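Vomard Wave Energy

Vomard Wave Energy is a company that develops machines for making electricity from sea waves. It was founded by the engineer Kadri Sakalauskas and the accountant Derek Staniforth, and it has 39 employees. Its main product is the Zivum, a floating converter which is fixed to the sea bed by chains.

History

The company began as a small design office with two rooms above a boat repair shop. In its first years it lived mainly from consulting work for harbour owners. The first Zivum model was tested in a wave tank, and a larger one was later placed in the sea for 17 months. During this test one of the chains broke in January and the machine was towed to port for repair.

Technology

The Zivum has a steel hull 16 metres long. Waves move two hinged arms, and the arms push oil through a hydraulic motor, which turns a generator. The power goes to land by a cable. In very high waves the arms are locked and production stops.

Finance

Vomard is privately owned. The largest shareholder is the investment firm Kordestani, represented on the board by Parisa Daneshvar. Most of the income still comes from consulting, and the sale of electricity is a small part of it. 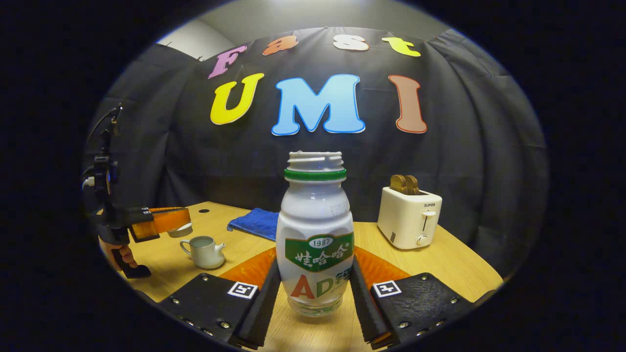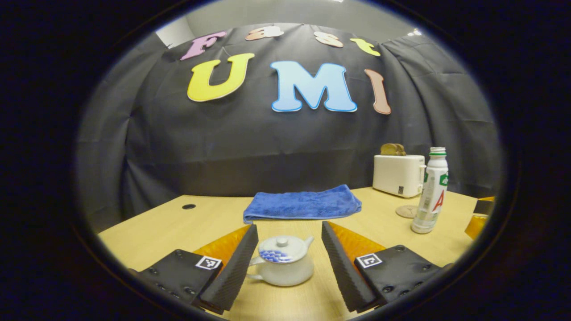
A drink bottle and a small white teapot, each on a light wooden tabletop.

See also

Wave power
Tidal power
Hydraulic motor
Furine (wave test site)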